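Wednesday, late, with my shoes off

I said I would write this down before it all ran together, so I've made a pot of tea and put the phone in the other room. My feet hurt. I haven't stood up for that much of a day since we painted the hallway, and I'm a bit too wound up to sleep anyway, so the diary gets a long one tonight.

The open day was at Willach, out past the rail yard, in the long brick building I always took for a storage place. I had signed up back in the winter after seeing a card pinned up at the library, and then forgot all about it until the reminder came. I nearly didn't go! It was raining sideways at eight this morning and the bus to Grutau is never warm. But I'd told my sister I would, and she would have asked, so off I went with a sandwich in my bag and my good raincoat on.

There were 32 of us on the list, and they split us into two groups at the door and gave us paper badges that curled up as soon as they got damp. Mine was the second group, which meant a long wait with coffee (good coffee, much better than I had expected, and little almond cookies I had three of). I got talking to a retired bus mechanic who had come all the way from Robles and who wanted to know the price of everything. He asked it in every room. I liked him very much.

The first part was the workshop. They have an older arm in there behind a yellow rail, a big heavy thing that moves boxes from one belt to another, and it makes a sigh every time it stops. I could have watched it for an hour. The young woman showing us around said it had been set up to do one thing and would do that one thing until somebody told it otherwise, and that what they're working on upstairs is the other sort of problem, where the things are never in the same place twice. She explained it very nicely. I thought of my kitchen drawer and felt for the robot.

So upstairs we went, all squeezed into a room with the blinds down and a big screen on the wall. The project is called Plandetti, and I wrote the name on my hand so I would get it right. What they do is build a house inside the computer and put an arm in it, and then they give the arm chores. Nothing gets broken that way, she said, and they can run the same chore 60 times over lunch with the things moved a little each time. I had pictured rows of green numbers. I had not pictured a wood floor and doors with round white knobs on them, and an armchair or sofa off in the next room as if a person might come in and sit down!

The chore we saw was clearing up a table, and I must say it was a table I recognized. A cup on its side, a pencil, a spoon down by the bowl. I clear one just like it most nights. The fork was what they were after when we came in, and the whole room went quiet while the arm was over it, grown people leaning forward in their chairs over a fork. The man from Robles held his breath, I could hear him not breathing. I found I was holding the strap of my bag with both hands.

They've put some of it up on their page for visitors already, and I've copied this bit across so I can show my sister on Sunday.

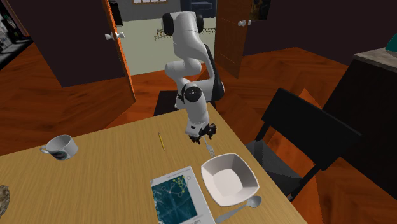 Open Day: Tabletop Tasks

That's the heading they have on it, and I've left it there so I can find the page again. Look at the little silver fork, lying at a slant with its tines up toward the fingers. I never gave a thought to how I pick one up, and now I've been doing it slowly all evening, like a fool, over my soup. The booklet next to the bowl has circles and lines all over the cover, and I do wish I could read the print on it. I meant to ask and then the questions started and I lost my chance.

The questions went on and on – somebody wanted to know about windows, somebody else about cats – and we were late getting down to the bus. I sat at the back with wet knees and ate my sandwich at last, squashed flat.

They are doing it again in March. I've put my name down for the first group this time, and I want to ask about the booklet. Must remember to return the badge holder, it's still clipped to my raincoat.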